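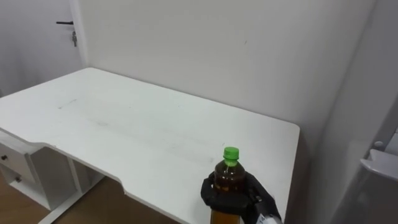 The white desk by the corner, with a green-capped bottle at the front edge. Our most-used spot!

The Desk Corner at Holham: a little gallery

When we put together the pages for the Holham workrooms, the big rooms got all the attention. The long hall has its own page, the reading room has two, and the courtyard has so many pictures that the page takes forever to load. The desk corner had nothing at all, so it's finally getting a page of its own (and I have been wanting to write this one for ages).

It's a simple place. White walls, a white desk, a door off to the left. If you like plain rooms you'll understand right away why people here are fond of it, and if you don't, come and sit in it for an hour with some work and a drink and see how you feel!

A few notes to go with the picture

The curve. My favorite part of the whole desk is the front edge, which dips inward in a shallow curve. You pull your chair into it and suddenly you have desk on both sides of you, with room for a notebook at one elbow and a drink at the other. I went back to a straight desk at home after a month of working here and kept reaching for a side that wasn't there.

The top. Plain white, matte, and yes, it has its scuffs and gray smudges. I love them. There is a pale streak toward the left that I always end up lining my papers against, and a soft gray patch out in the middle. We did talk about getting a new top, and the vote went firmly for keeping this one.

The corner. The desk sits right up near the wall on the right, and its back edge meets the other wall. I was worried it would feel boxed in, but it's wonderfully quiet to face. I did a whole set of drawings for the Punance map there last December, with my coat on for the first two mornings until the heating caught up, and I don't think I have ever gotten so much done in one place.

The bottle. Dark amber, looks like tea, and what a green on that cap! In a room with this much white, one bright bit of color does a lot. I'm a cold tea person myself, any time of year, and a bottle with a screw cap is just the right thing to keep near your papers. Open cups are fine too, but please use a coaster. The stack lives in the supply closet, second shelf.

The walls. Bare, and staying that way for now. Somebody suggested a shelf, somebody else suggested a big calendar, and both are good ideas for the next room over, where there's plenty of space between the windows.

Using the desk

Anyone with a Holham pass can book it, in the morning or the afternoon, up to 5 bookings a month. There were 181 bookings last year, which thrilled me when I added them up, and the mornings go first. The sheet is on the board outside the Hughes room, and there's an online copy on the members' page if you're planning from home.

Please leave 30 minutes between bookings so the next person can get settled. Wipe the top down with a damp cloth when you're done. Take your bottles and papers with you, and check under the desk for pens, where I have found some very nice ones.

If you have pictures of your own from the desk corner, send them in and I'll add them here. Early morning ones especially, and anything with a project spread out across the top. I'd love to see what everyone has been making in there!

Page last updated 2020-09-20

More galleries: The long hall / The reading room / The courtyard / The Hughes room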